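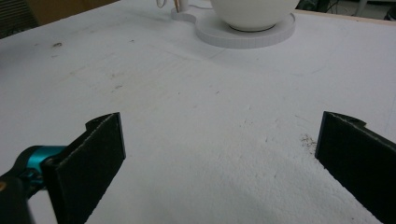 The white table, scuffs and crumbs and all. White bowl up the back.

Okay, I have become a person who has feelings about a white tabletop and I need to tell you all about it.

I've been after a proper plain work surface for ages. Dark benches swallow everything small. White shows you every crumb, every smudge, every stray pencil line (and there are a few pencil lines, I've got to stop ruling things straight onto it).

The finish is matte, with a faint speckly grain to it. No glare off the middle of it, and it's lovely to lean on with a cuppa. I went over 75 colour chips at Marach before picking white. Vivek Lodhi still brings this up!

Scratches: yes, already. I was precious about it for the first month and now I love them. A table without marks on it is a table you're scared of.

The smudge up the back left I'm leaving for tomorrow. I've tried dish soap. Next up is bicarb on a damp cloth, small circles, very gentle. If you have a better trick for brown marks on matte white please yell out.

Crumbs I do with a dry brush first, ALWAYS dry first. Wet cloth on fine brown crumbs just gives you brown paste. Ask me how I learned that.

And the bowl! It sits on its own little round base and I'm so fond of it. White on white shouldn't work and it completely does - it makes the whole far end of the table feel calm.
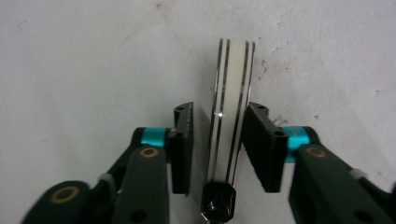 Drikumthorpe, March

Same spot, and now the cream-white band, up on its edge against the pale wall. Isn't that a nice shape? Smooth, a tiny bit glossy, leaning a touch to the right at the top.

I know it's a small thing to get excited over, but look at cream next to a grey-white wall. In the paint shop those are the same colour. Side by side they're not even cousins. Yaryna Levchenko has been telling me this for years and she is right, I'm putting it in writing.

So the plan for the wall is to leave it exactly as it is. I had a tin of Arai warm white in the trolley, 70 dollars, and I've put it back. The wall's favourite colour is apparently the one it's already got.

Tomorrow: bicarb versus smudge. Will report back with results, good or bad. Kettle's on!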